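How I Get a Soft Top Ready for Winter (and Keep It From Leaking in Spring)

I bought my little two-seat convertible in the worst possible month, which was December, and I drove it home to Stoltstead with the heater on full and a drip landing on my left knee. The seller swore the top was fine. It was fine, sort of. It was just filthy, dried out and sitting on door seals that felt like old licorice. I've done this same routine every fall since then, and my knee has stayed dry.

You need one free afternoon with mild weather. I do mine in the driveway, in the shade, starting at about ten in the morning so the fabric has the warm part of the day to dry.

What to get

A soft brush (a horsehair one is lovely, but a cheap upholstery brush works), a bucket, a cleaner made for fabric tops, a fabric protectant, silicone grease for the rubber, painter's tape, a few old sheets and a stack of clean rags. My cleaner and protectant came as a kit from Flulomau for 99 dollars, and yes, I winced. One kit has lasted me two winters though, so I've made my peace with it.

Check whether your top is cloth or vinyl before you buy anything! Mine is cloth, and everything I say about protectant is for cloth. Vinyl tops want their own products.

Step 1: Get the dry stuff off

Put the top up and latch it. Vacuum the whole thing with a brush attachment, then go along the seams with your fingers and pull out the pine needles. If you park under trees like I do, there will be a shocking amount of junk packed in where the top meets the rear deck. Get all of it.

Step 2: Wash it

Rinse with a garden hose on a gentle setting. Please don't use a pressure washer. I know it's tempting, I know it would be faster, but it can lift the fabric fibers and push water straight through the stitching.

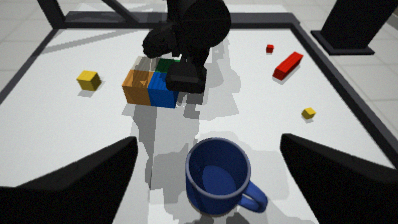

Spray the cleaner on one section at a time and let it sit for 5 minutes, or whatever your bottle says. Then scrub with light, overlapping strokes, first front to back and then side to side. The foam will come up gray or even green. Rinse until the water runs clear, and if it still looks dingy, do it again. My first time took three rounds.

Step 3: Clear the drains

This is the one people skip, and it's where a lot of the mystery puddles come from. Most convertibles have little drain holes near the back corners of the top, with tubes that carry water down and out under the car. On mine they're behind the seats, under a rubber flap. Your owner's manual or a forum for your model should tell you where yours are.

Pour in a little water and look under the car. If it trickles out, great. If it just sits there, feed a length of soft nylon trimmer line down the hole and wiggle it gently. Skip the coat hanger – I poked a tube loose with one and paid the shop in Restrepo 218 dollars to put it back.

Step 4: Feed the seals

Wipe every strip of rubber with a damp rag: the doors, the top of the windshield, the edges where the side windows meet. Let them dry, then rub in a thin coat of silicone grease with your finger. Thin! If it's smearing on the glass, you've used too much.

Step 5: Protect the fabric

The top has to be completely dry before you start, including the seams. Tape off the glass and drape the sheets over the paint, then spray a light, even coat and work your way across. Wait for it to dry and do a second coat. Overspray on the windshield is a pain to remove, so wipe up drips right away.

Keep the car out of the rain overnight if you can. I borrow a spot in the parking garage on Skistholm Road for this, and leave the top up until the next afternoon.

A few cold weather habits

Don't fold the top when it's freezing out, especially if you have a plastic rear window, which can crack. Brush snow off with something soft and leave the ice scraper for the glass. And never fold a wet top away for more than a quick errand, or you'll be reading up on mildew next.

For spring I just repeat the wash, check the drains again and see whether water still beads on the fabric. If it soaks in, it gets another coat of protectant before I put the top down.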